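Eneck Two-Arm Bench Cell, Model 1235
Equipment page — setup, routine care and repair
Rosen Shared Equipment Facility
Page revised December 2019

Overview

The Eneck 1235 is an enclosed bench cell with two robot arms working over a common floor. It is available to approved users of the facility for handling, sorting and packing work with light goods. The cell was supplied as a kit by Oshima and assembled on site. Several parts have been changed or moved since then, and the supplier's manual no longer matches the cell in every respect. Where this page and the manual differ, follow this page.

Users who have completed the bench cell induction may carry out everything under Setup and Routine Care. Work listed under Repair is restricted to facility staff and to users who hold a written release for this model.

Main parts

Arms: two, left and right, white links with black joint housings, each with a two-finger gripper
Arm mounting: both bases bolted to one black metal rail at the front edge
Enclosure: back wall and two side walls, open at the front
Wall panels: removable, patterned paper facing
Floor: removable sheet, pale marble pattern
Back wall fittings: aluminum rail with hanging basket and clips
Cable tray: perforated, in front of the mounting rail
Controller: Bukadmont bench unit, kept under the table
Facility booking code: 831

Before a session

Book the cell under code 831. A booking covers both arms; the arms cannot be booked separately. Users who need only one arm should park the other in its folded position and leave its drive disabled for the whole session.

Check the log sheet before switching anything on. If the last entry carries a red mark, the cell is out of service and must stay off until staff have cleared the entry. A yellow mark means that the cell may be used with the limit written beside it, usually a lower speed or a smaller working area.

Walk through the following checks in the order given.

1. Emergency stop pressed in, controller off.
2. Both arm bases tight on the mounting rail. Push each base by hand from the side. There should be no movement and no click.
3. Cable conduits free along their full length. Each conduit should form an open loop over the elbow, with no sharp bend at the wrist.
4. Gripper fingers clean and closing evenly. Check this by hand with the drive off.
5. Wall panels seated behind the corner posts, top and bottom.
6. Floor sheet flat, with no raised edge near either base.
7. Nothing left hanging over the mounting rail into the sweep of the arms.

Release the emergency stop, switch on the controller and wait for the steady light. Home the left arm first and then the right. The order is fixed in the controller, and a homing request for the right arm will be refused until the left has finished.

Setting up the work area

The reach of the two arms overlaps in the middle of the floor. This shared area is the most useful part of the cell and also the part where most faults begin. The controller holds a clearance of 229 mm between the two wrists. When either arm would break that clearance, both stop and the program must be resumed from the panel. Do not reduce the value. Users whose task needs the wrists closer together should speak to staff, who can load a separate profile for a supervised session.

Goods should be light, dry and free of loose powder. Sealed snack and candy packets, small soft toys, paper bags and empty cartons are all suitable. Glass, open liquids and anything with an exposed blade are not allowed in the cell.

Upright containers such as paper shopping bags should stand toward the back of the floor, where the arms can come in from the front without crossing the handles. Rope handles can catch on a gripper finger. If a handle has caught, press the emergency stop and free it by hand. Do not try to shake it loose from the panel.

Items for picking may be laid flat or left crumpled, according to the task. Crumpled packets give a better test of grip but are more often dropped near the mounting rail, and the area around both bases should be looked over between runs. Spare items may be kept along the front by the cable tray for short periods. They must not touch the wiring and must not be pushed against a base.

The hanging basket on the back rail and the clear holder at its right end are meant for items that form part of the task. Tools are not to be stored in either.

Routine care

The care plan below is based on hours of use as shown on the controller panel. The person who reaches the interval carries out the work and signs for it. A session may be paused for this purpose without loss of booked time.

After every session

Wipe the floor sheet with a dry cloth. Marks that remain may be taken off with a damp cloth and no cleaner. The wall panels are faced with paper and must never be made wet. Dust them with the soft brush, working from the top down.

Open both grippers fully and wipe the inner faces of the fingers. Thin film packets leave a slight residue that builds up and causes items to slip. Check the camera on each wrist for dust and use the lens cloth only. 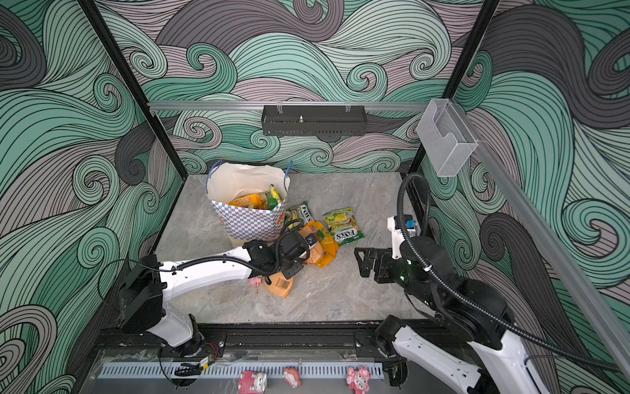
Fold both arms, press the emergency stop and switch off the controller. Record the hours, any stop that was not planned, and any item damaged in use.

Every month

Check the bolts and connecting plates along the mounting rail with the torque wrench from the cell drawer. Mark each bolt with the paint pen once it has been checked. A bolt that turns before the wrench clicks should be tightened and noted. If the same bolt is noted twice running, leave a yellow mark on the log sheet and inform staff.

Lift the loose wiring clear of the cable tray and brush out the slots. Small scraps of packaging collect there. The circuit board at the left end is live whenever the controller is on, so the main plug must be pulled before any cleaning near it. Do not move the board or change the route of the red and yellow wires.

Every 271 hours

Remove the conduit clamps on one arm at a time and look at the cable where it passes over the elbow. The corrugated sleeve wears on the inner side of the bend first. Light scuffing is acceptable. A split of any length is not, and the arm must be taken out of use until the sleeve has been changed.

Run the wrist check from the care menu. The program turns each wrist through its full travel and reports the result as pass, watch or fail. Copy the result to the log sheet even when both arms pass.

Repair

The facility keeps gripper fingers, conduit sleeve, clamps, one wrist motor and one set of base bolts in stock. All other parts are ordered through Oshima and may take several weeks to arrive.

Gripper fingers. Change both fingers on a gripper together, including when only one is worn. Fit them with the drive off and the jaws open, tighten by hand, close the jaws on the setting block, and then tighten fully. A finger set without the block will close off center.

Conduit sleeve. Cut the new sleeve to the length of the old one before removing it. A longer sleeve rises too high over the arm and can reach the opposite arm when both are working near the middle. A shorter one pulls at the wrist connector. After fitting, move the arm by hand through its full range and watch the loop.

Wrist motor. Replacement requires two people, one to support the link. The wrist camera must be taken off first and stored in its case. Calibration has to be repeated afterward for that arm, and also for the shared area. Allow half a day.

Wall panels. A torn or lifting facing should be reported but need not stop work, unless loose paper can reach a gripper. Panels slide out upward after the corner clips are released. Replacement panels are held in the flat store. All three are changed at the same time — the wrist cameras are checked against the full background, and that check must be run again after any change.

Known faults

Right arm refuses to home. In most cases the left arm has not finished. Wait for its light, then repeat the request. If the left arm is disabled, confirm at the panel that it is parked.

Gripper reports closed with no item held. Clean the fingers, then run the grip zero from the care menu. This fault was frequent after the update in March and was reduced by a later one, but it still appears with very thin packets.

Both arms stop near the middle. The clearance limit has been reached. Resume from the panel. Three stops in one session should be entered in the log with the name of the program.

Camera picture missing on one wrist. Check the connector behind the camera, with the drive off. Do not pull on the conduit to reach it.

Training and access

Induction for the 1235 takes one morning and is held at the cell in groups of up to four. Release for repair work requires a further session and one supervised repair. Users who have not booked the cell for a year must repeat the induction.

Requests for training, access and spare parts should be sent to the Rosen facility desk with the booking code in the subject line. Faults that affect safety should be reported in person, and the cell left with the emergency stop pressed in.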